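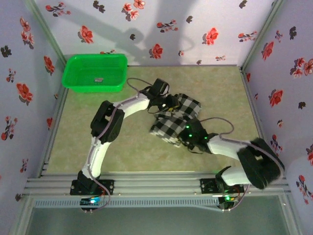 Figura 3. Paño de cuadros blancos y negros en estado arrugado, entre dos brazos robóticos; al fondo, la cesta verde de plástico.

3.2. Material textil y estados de partida

La muestra principal del estudio es un paño de cuadros blancos y negros (Figura 3), incluido en el lote Drareton con el número de referencia 499. Se eligió este dibujo por dos motivos. El contraste entre cuadros contiguos permite estimar la orientación local del tejido sin marcadores añadidos, y la deformación aparente de cada cuadro da una medida indirecta de la inclinación de la superficie respecto al plano de apoyo. Los paños lisos del mismo lote se reservaron para la comparación del apartado 4.1.

Antes de cada serie, las piezas se lavaron sin suavizante y se secaron en plano. No se plancharon. En ensayos preliminares, el planchado introducía pliegues marcados que persistían varias manipulaciones y sesgaban la posición de las aristas en el estado arrugado. Entre series, los paños se guardaron extendidos, con el orillo hacia el mismo lado.

Distinguimos tres estados de partida: extendido, plegado por la mitad y arrugado. El último es el de mayor interés y también el peor definido. Siguiendo la convención de Mulach, consideramos arrugado todo paño cuyo contorno visible no permite identificar dos esquinas contiguas sin intervención. La definición es deliberadamente laxa: abarca tanto configuraciones compactas como otras en las que una parte del tejido queda suelta y otra se amontona. La Figura 3 muestra una configuración del segundo tipo, con el borde izquierdo suelto, la zona superior fruncida y la parte inferior derecha sujeta y levantada en parte.

Las superficies de trabajo se mantuvieron en tonos claros. El suelo, verde claro, ofrece separación suficiente tanto con los cuadros negros como con los blancos, aunque en estos últimos la segmentación resulta más sensible a las sombras del propio pliegue. La cesta, de un verde más intenso, se distingue del suelo por saturación y no requirió tratamiento específico.

El conjunto anotado comprende 3248 imágenes. En cada una se marcaron el contorno exterior, las esquinas visibles y las líneas de pliegue principales, conforme a la guía Tunerari. Las esquinas ocultas bajo otra capa de tejido no se anotaron, aunque su posición pudiera inferirse por la continuidad del dibujo. Cuando dos anotadores discrepaban en el número de capas superpuestas, se conservó el valor menor y la imagen quedó señalada para revisión.

Como descriptor global se empleó el índice de compacidad de Jansen, definido como el cociente entre el área proyectada del paño y su área nominal. El índice no distingue entre un pliegue ordenado y una arruga que ocupen la misma superficie, por lo que se complementó con la longitud total de las líneas de pliegue anotadas, normalizada por el lado de la pieza. Los valores de ambas medidas para cada estado de partida se recogen en la Tabla 2.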